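La lettre de l'assemblée - Travaux législatifs

Proposition de loi sur les établissements publics de l'eau : le texte revient en commission

La proposition de loi portant réforme des établissements publics de distribution d'eau a été renvoyée en commission des finances locales à l'issue de la discussion générale. Le renvoi a été voté à main levée, à la demande de la rapporteure, Raluca Filip, avant l'examen des articles. Les 135 amendements déposés n'ont donc pas été appelés en séance et restent recevables pour la seconde délibération.

Le texte compte 47 articles répartis en quatre titres. Le titre premier fixe la composition des conseils d'administration. Le titre II transfère aux établissements la fixation des tarifs, aujourd'hui soumise à l'approbation de l'assemblée. Le titre III traite des emprunts et des garanties. Le titre IV regroupe les dispositions transitoires, dont l'entrée en vigueur différée pour les districts de Timstead et d'Iltesach, où les contrats de délégation en cours n'arrivent à échéance qu'en avril.
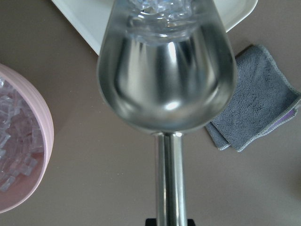 COMMISSIONS

Le désaccord porte principalement sur l'article 12. Dans sa rédaction initiale, il autorise un établissement à réviser ses tarifs deux fois par exercice, sur simple délibération du conseil d'administration, avec transmission pour information à l'assemblée. La rapporteure propose de maintenir une révision annuelle et de soumettre à un vote toute hausse supérieure à l'indice de référence. L'auteur de la proposition, Sadao Minami, considère que cette rédaction reviendrait à vider le titre II de sa portée et a indiqué en discussion générale qu'il retirerait son texte si elle était adoptée sans aménagement.

Une version intermédiaire circule depuis la suspension de séance. Elle distingue la part fixe de l'abonnement, qui resterait soumise au vote, et la part variable, que les établissements pourraient ajuster dans une fourchette définie par arrêté. Le groupe de Berenice Medrano s'y est déclaré favorable, sous réserve que la fourchette figure dans la loi et non dans un acte d'application. Le gouvernement n'a pas pris position - il a seulement rappelé que la direction du budget devait être saisie de toute modification touchant l'équilibre des comptes annexes.

L'article 19 a également été discuté. Il abaisse à 3000 le nombre de signatures d'abonnés requis pour inscrire une question à l'ordre du jour d'un conseil d'administration. Plusieurs orateurs ont relevé que ce seuil unique s'applique sans distinction de taille, alors que l'établissement de Proltirville dessert à lui seul presque 3000 abonnés. La procédure y serait inapplicable en pratique. Deux amendements concurrents substituent au seuil fixe un pourcentage du fichier des abonnés arrêté au début de l'exercice. Ils diffèrent sur les modalités de contrôle : vérification par le greffe de l'établissement pour le premier, par l'autorité de tutelle pour le second.

Auditions

La commission entendra Larasati Wibisono, auteure du rapport sur la gouvernance des régies locales, dit rapport Wibisono, dont la proposition de loi reprend une partie des recommandations. Le rapport préconisait toutefois un conseil de neuf membres, contre onze dans le texte déposé, et excluait le cumul avec un mandat municipal. Ces deux écarts ont été signalés par le service juridique dans sa note de recevabilité, annexée au dossier de séance.

Suryani Simanjuntak sera entendue au titre des représentants du personnel. Les questions transmises portent sur le maintien des accords collectifs en cas de fusion d'établissements (article 31), point sur lequel le texte renvoie au droit commun sans autre précision. Les contributions écrites sont admises jusqu'à la clôture du rapport et doivent parvenir au secrétariat de la commission au format habituel.
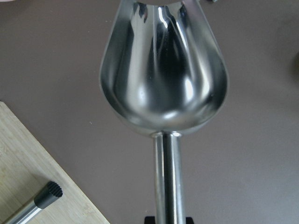

Suite de la procédure

Le rapport complémentaire sera distribué avant l'inscription du texte à l'ordre du jour. La conférence des présidents n'a pas encore retenu de créneau. En application du règlement, la discussion générale ne sera pas rouverte et l'assemblée passera directement à l'examen des articles, titre par titre, avec un temps de parole de cinq minutes par groupe sur chaque article.

Les sous-amendements ne sont recevables que sur les amendements adoptés par la commission. Les groupes qui souhaitent retirer ou rectifier un amendement déjà déposé doivent le notifier par écrit au service de la séance avant 17 heures, la veille de l'examen. Passé ce délai, la rectification n'est possible qu'en séance, avec l'accord de la rapporteure.

Le tableau comparatif (texte en vigueur, texte déposé, propositions de la rapporteure) est disponible au service de la distribution. L'article 12 y figure dans ses trois rédactions. La version intermédiaire n'ayant pas été déposée formellement, elle n'est reproduite qu'en annexe, sans numéro.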